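About Thevar

Thevar is a language school. We teach Norwegian, Malayalam, Kannada and Arabic to adults who have mostly been told at some point that they are no good at languages. We've been doing it for long enough to have replaced the kettle several times, and we occupy two floors above a shop that sells bathroom taps. If you come to the door and see taps, you're in the right place. Go round the side.

How it started

Shobha Poduval was teaching Malayalam in her front room to three people who had married into Malayali families and wanted to know what was being said about them at lunch. Teodor Engebretsen was teaching Norwegian in a church hall to a group who had watched a great deal of television about murders in fjords. They met because both of them had booked the same room at the library, and neither would give way. In the end they shared it, one at each end, and the two classes spent the evening listening to each other and learning very little.

By the following February they had signed a lease. The name came from Shobha, who said it would look good on a sign. The sign was spelt wrong for the first year. We kept it, and it hangs in the upstairs loo.

What we teach

Norwegian runs at four levels. Teodor takes the beginners himself and won't be parted from them. He is from a valley whose dialect is understood by the people in it and by a few of their sheep, but he teaches the ordinary sort until you ask him not to.

Malayalam is Shobha's, with Bindu Krishnan taking the evening groups. The script puts people off. It shouldn't, much. You'll be reading shop signs by the end of the first term, slowly, with your lips moving, and after that it's a matter of meeting more shops.

Kannada is taught by Bhavana Kulkarni, who joined us for one term to cover an absence and has since reorganised the whole timetable. Her intermediate class has a waiting list. Her advanced class has a reputation.

Arabic is with Hazem Ashour. He teaches Egyptian for speaking and the standard language for reading, and he'll explain the difference at your first lesson, and again at your fifth, when you'll be ready to hear it. Arabic has the most homework of anything we offer. Please don't ring the office about it.

We don't teach French or Spanish. People ask every week, and there are perfectly good places for that, several of them with parking.

How the classes work

A term is twelve weeks. Groups are small, though not so small that you can't hide occasionally behind someone more talkative. There are 144 places across the school in a full term, and we stop there, as that's how many chairs we have.

Everything is spoken first. You will open your mouth in the first ten minutes, and what comes out will be dreadful, and the person next to you will be just as bad. Grammar arrives in week three, once you've got something to hang it on. We use our own course books, which Bindu writes and Teodor illustrates. The drawings are better than they used to be. The horse in Norwegian Book Two is meant to be a horse.

We don't set exams. If you need a certificate for work or for a visa, we'll tell you which ones are taken seriously and help you get ready, but you'll sit them elsewhere, in a room with a proper clock.

There is an end-of-term supper. Everybody brings a dish and has to introduce it in the language they're learning, which is why the food is usually cold. Hazem's class once took so long over a tray of stuffed vine leaves that the Kannada group ate them from the other side.

The library

Our lending library lives on the landing and holds 401 books, plus a shelf of films on disc for those who still own something to play them on. It began as Shobha's own collection and has grown by donation. We're strong on Norwegian crime, Malayalam short stories and cookery in all four languages. We're weak on everything after volume one, because of the member who moved to Leeds. You know who you are, and we'd like them back.

Borrowing is free for students, past and present. There's a notebook. Write your name in it.

The building

The classrooms are called Grasasel, Varia and Prerkarura. These were the made-up towns in Bindu's first course book, where people were forever asking the way to the station, and when we needed names for the doors they were to hand. Grasasel is the big one at the front. Varia is warm in winter and unbearable in June. Prerkarura has the good whiteboard, and teachers have been known to come in early for it. 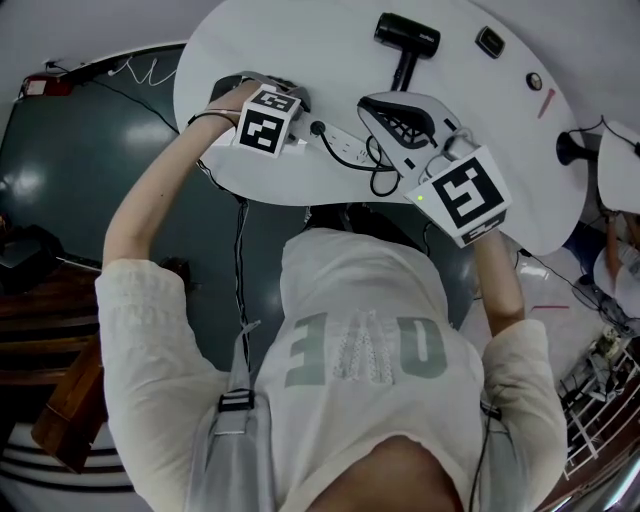
The stairs are steep and there's no lift, which we know is not good enough. If stairs are a problem, tell us when you book and your class will be moved to the ground-floor room at the community centre on the corner. We've done this plenty of times and the whole group goes, so you won't be sat on your own with a screen. The biscuits are better there too.

Bicycles can go in the yard. Cars can't go anywhere. The number 70 bus stops opposite and is generally on time — more so than Teodor.

Who comes

Grandparents learning the language their grandchildren speak. Grandchildren learning the one their grandparents do. Nurses, a piano tuner, people with a job offer in Bergen and people who would like one. A fair number of retired maths teachers, for reasons we've never got to the bottom of. Some stay for a term and some have been coming so long that they've started correcting the course books, in pencil, usually rightly.

You needn't have a reason. One of our longest-serving Kannada students signed up because the Arabic class was full.

Coming along

You can sit in on any beginners' class once without paying. Ring or write to the office first so that we can find you a chair (see above). The office is open from 2 in the afternoon until the last class goes home. Mornings are for preparation, and for Bhavana's timetable, and the phone goes unanswered.

New terms begin in January, April and September. You can join late, up to the third week, if you're prepared to be slightly lost. Bring a pen. We have pens, but they're the tap shop's.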